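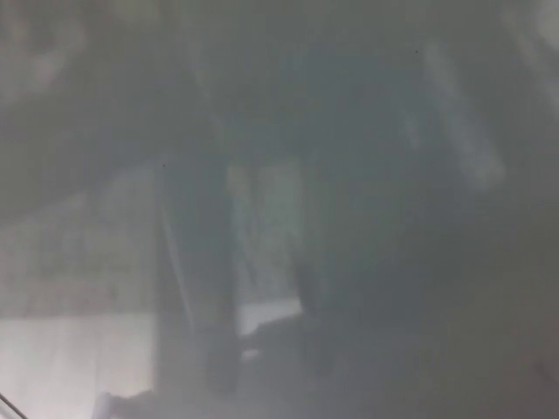
Lụa Khúc says leave the back room till spring, paint won't dry right in December anyway and you'll only end up sanding it twice.

Blog > House stuff > Back room

She has a point. But I already bought the paint — Larard, the greeny gray one, two cans, no returns on mixed colors. So it's happening. Slowly.

Where I'm at. Wall by the ledge: blotchy. Washed it with sugar soap, let it sit overnight, washed it again, still blotchy. Might be old damp, might be whatever the last people put on there. Sem Bosman reckons stain blocker first, 12 hours, then color. The can says less. Going with Sem, he did his whole stairwell and it still looks good.

Ledge itself I'm leaving pale. Tried a strip of the green on some card and held it up next to it and nope. Too much.

Shelves have to come out before any of this, and that means the boxes, 36 of them last time I tried to sort it all. Half are Gil's jars from when we thought we'd make pickles. Going in the hall for now, sorry to anyone visting.

Still need: a decent roller, masking tape (the Gunitz stuff peels clean, the cheap one took a chunk of plaster off in the bathrom), and a lamp for the evenings. By four o'clock it's useless in there. Gray on gray.

First coat hopefully before the holidays. Ok, dinner's burning, more later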